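The wheels, again

28 Aug 2024

I have now spent two evenings on a toy vehicle whose kit promised 64 pieces and a relaxing afternoon. I named it Hosik in February, when it was still a bag of parts and I was still a person with plans. The wheels are the trouble. They're blue, they have a proper ridged tread, and they fit the axles the way a bathtub fits a cat.

So I cleared the white table, the only surface in the apartment where a dropped washer shows up, and went back in.

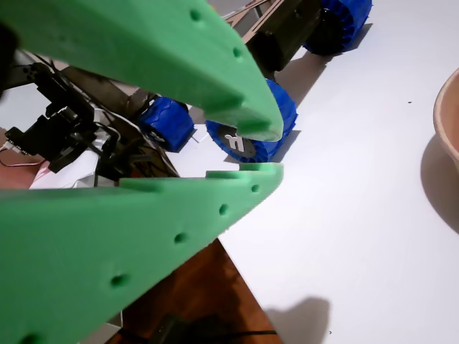

Emil Lüthi wrote to ask whether I'd tried wrapping the axle ends in a turn of plumber's tape before pushing the wheels on, and then added that he had thrown his own kit away in the end and felt much better.

I hadn't tried the tape. I had tried candle wax, a rubber band and a stern tone. The tape held for 8 laps of the table, a personal record, and then the left side began to wander off toward the window.

The instructions cover all of this in one drawing of a hand, with an arrow. The hand looks very calm. I've come to dislike it.
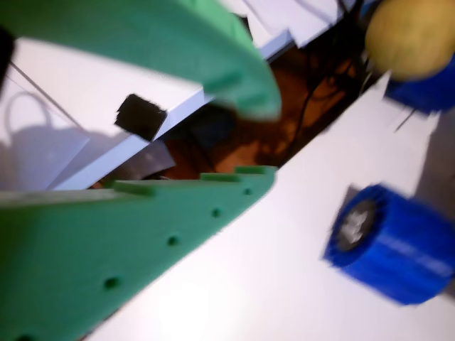 Ursina thinks I should glue everything and call it a sculpture. I'm not there yet, though I did look up the price of glue. Spare axles cost 19 francs with shipping, more than I'd like to pay for two short sticks, so I ordered them last night and told her they were for the bike.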